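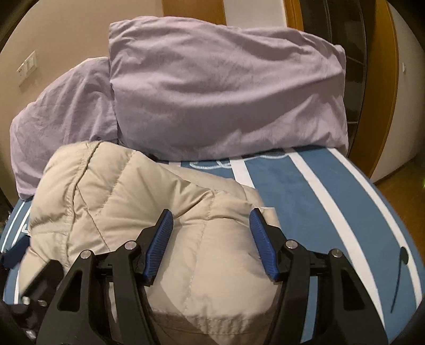

About Isard

Isard is a small home tidying and clothes care company in Brultgate. We come to your house or apartment, we sort what is in the bedroom and the closet, we fold it, we hang it, we pack away what belongs to another season. We also teach people to do this for themselves, if they prefer to learn. Both kinds of work are equally dear to us.

How we started

The company began with winter jackets. In the first February we had one customer, a family on Kirkegaard Street, and in their home the coats had no place. They were on the beds, on the chairs and on the door handles. The family did not own too many coats. They only had a hall with three hooks and a closet filled with other things. We moved the other things, and the coats went in. The family told their neighbours, and the neighbours called us.

Since that winter we have worked in 357 homes. Many of them are apartments with one bedroom, where the bed is also the folding table, the ironing place and sometimes the office. We like these homes very much. You learn in them what a shelf can do.

What we do in a bedroom

A usual visit takes one morning, from 9 o'clock until a little after noon. We ask you to leave the room as it is. Please do not tidy before we come! We understand the wish to do it, but then we can't see how you live in the room, and we may put your things where you will never look for them.

First we make the bed, because we will need it. Then the clothing comes out and goes on top of it, one kind at a time: all the jackets, after them all the sweaters, and so on. For each piece you decide if it stays, if it goes to somebody else or if it needs repair. We do not decide for you, and we do not make a face when you keep something. A person may keep an ugly sweater.

Puffer jackets have their own rules with us. We close the zipper, empty the pockets and lay the jacket on its back with the sleeves folded in. Then we roll it slowly from the bottom hem to the collar, so that the air can go out. If you will wear it again in the same month, we hang it on a wide hanger. For the summer it goes in a cotton bag on the upper shelf, with nothing heavy on it. We don't use vacuum bags for down or for quilted filling. The jacket comes out of them flat and tired, and some jackets do not recover their form.

Closets with wire shelving are common in our area, and people complain that small things tip over on them. We cut a thin board for each shelf and colour it grey or white, as you like. The board is included in the price up to 883 millimetres wide. Longer boards we order from Stilau, the wood shop beside us, and you pay only what they ask.

The people

We are seven now. Two of us worked before in hotel laundry, one was a tailor, and one came as a customer and stayed. Between us we speak five languages, and for this reason you may hear some unusual words for "pillowcase". Everybody who comes to your home has worked beside an experienced colleague for 26 visits before going alone. It is a long time and it costs us money — we still think it is the correct number.

Our evening class

In the back room of our office we give a folding class for 12 people. It starts at 6:30 in the evening and we finish before nine. You bring one bag of your own clothing and one fitted sheet. The sheet is always the most difficult part, and there is much laughing. The class costs 26 dollars, with tea. Children over ten are welcome together with an adult.

What we don't do

We do not wash windows or carpets, and we do not move pianos or big wardrobes. We do not photograph your home for advertising unless you have said yes in writing. Clothing which you give away goes where you choose, and we can bring it there the same day if it fits in our van.

Where to find us

Our office is on the ground floor, the green door to the left of Stilau. Parking is behind the building and the entrance to it is narrow, so please drive slowly. You can also telephone, in the mornings is best. If we are all out at customers, leave a message with your name and how many rooms you have, and we will call back the next working day.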